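Turnover Procedure, Room 149

Plitska House, Trarnurville. Revised by M. Lozano.

1. Scope. One attendant, 19 minutes. The procedure begins when the door is unlocked and ends when the sheet is signed.

2. Bed. Strip, inspect, remake. Ignacio Calvo slept on the left side for 16 nights. The mattress should be rotated.

3. Wardrobe. Open and check the full depth. Items found go to the office in a sealed bag. Found: one gray scarf. The scarf was mine before it was his. It was bagged and logged anyway, as item 44.

4. Telephone. Lift the handset and confirm the dial tone. Do not call the Manzano number written on the pad. Remove the top sheet of the pad, and the sheet under it, where the pen pressed through.

5. Desk. Kettle on its base, lidded cups against the wall, telephone to the right. Fold the purple towel into a square and place it on the white tray. Set the tray near the front edge, and take it by both sides if it needs to be straightened. 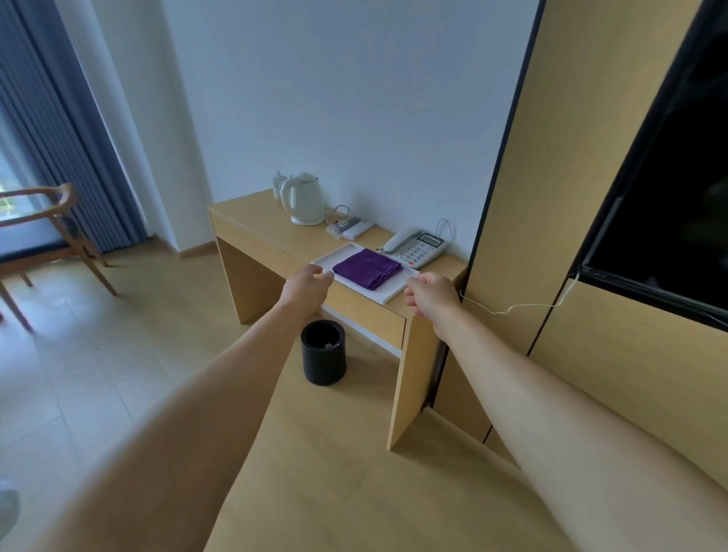
6. Wastebasket. Empty last. Paper may be discarded unread. Attendants who have read it should record the extra time here: four minutes.

7. Sign-off. Room ready. The next guest arrives from Sketport at three.

M. Lozano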